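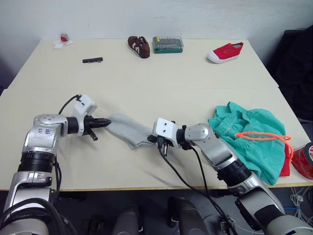
Pledley
Feb 19, 2025

Laundry thread. I put off the folding for most of the winter and I'm trying to get a system going before May.

Pledley
First rule, socks before anything else. They're small, they end up inside other things, and if I leave them for last I quit with a pile of singles.

Pledley
I pull each sock out flat by the toe and the cuff before I look for its match. A bunched-up gray sock looks like every other gray sock. Stretched out, you can see how long it is.

Pledley
Light gray was a mistake, by the way. I bought them in three slightly different grays over two years. Next time I'm getting one kind and throwing out the rest.

Pledley
Shorts with a drawstring: tie the string before they go in the wash. A loose bow is enough. I lost the cord out of a pair last summer and spent an evening feeding it back through with a safety pin.

Pledley
To fold them, lay one leg over the other, smooth the elastic, tuck the string inside, then fold up from the hem. Elastic waistbands never lie completely flat. I stopped fighting it.

Pledley
Anything red gets its own wash the first couple of times. After that I let it in with the teal and the navy and keep it away from the light socks.

Pledley
A long table beats the bed for this. The bed is too low and my back complains by the second load. I keep a pale cover on the table so dark lint shows up and I can brush it off.

Pledley
Somebody asked what I do with singles. They go in a shoebox on top of the dryer. I check it once a month and found 19 in there last time. Four had matches.

Pledley
Towels are next. I still haven't decided between thirds and halves.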